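# The Town Where Lunch Takes Two Hours

When I moved to Costham, the first thing I had to learn was when not to be hungry. At noon the bakery puts its chairs on the tables, the post office pulls down the shutter, and until two o'clock you can buy nothing in the center except gasoline. I came from a city where people eat a sandwich on the train, and for the first month I was angry every day at 12:10.

The long lunch is older than the town hall. The wool mill on Rocha Street rang a bell at noon so the workers could walk home, and the walk up the hill took a good part of the first hour. The mill closed 33 years ago. The bell went to a museum, but the hill is still there, and so is the habit.

At Plitik, the small restaurant behind the bus station, there is one menu and one price. Soup comes first, always, also in July. Then comes a plate with potatoes, and then coffee in a glass. The room has 72 seats, and by a quarter past twelve you will share your table with somebody. I was shy about this in the beginning. My accent made people ask where I am from, and I answered the same question so many times that I became almost good at it.

Not everyone is happy with the custom. Jilix, the stationery store near the bridge, tried last December to stay open through the day. The owners told me they sold five notebooks in three weeks between noon and two, and most of these to me. In January they went back to eating.
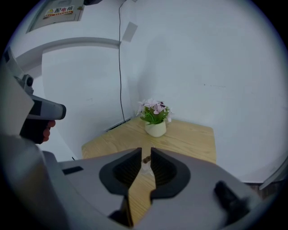
Young families complain more, and I understand them. Many work in the next city, where the lunch break is half an hour, and they come home when the stores are already closing. In the spring 1162 residents signed a letter asking for one evening of late opening. The town council agreed to try it, and nobody had to give up the soup.

I still do my shopping at the wrong hour sometimes. Then I sit on the steps by the fountain and wait – it is warm there until October – and I listen to the plates through the open windows.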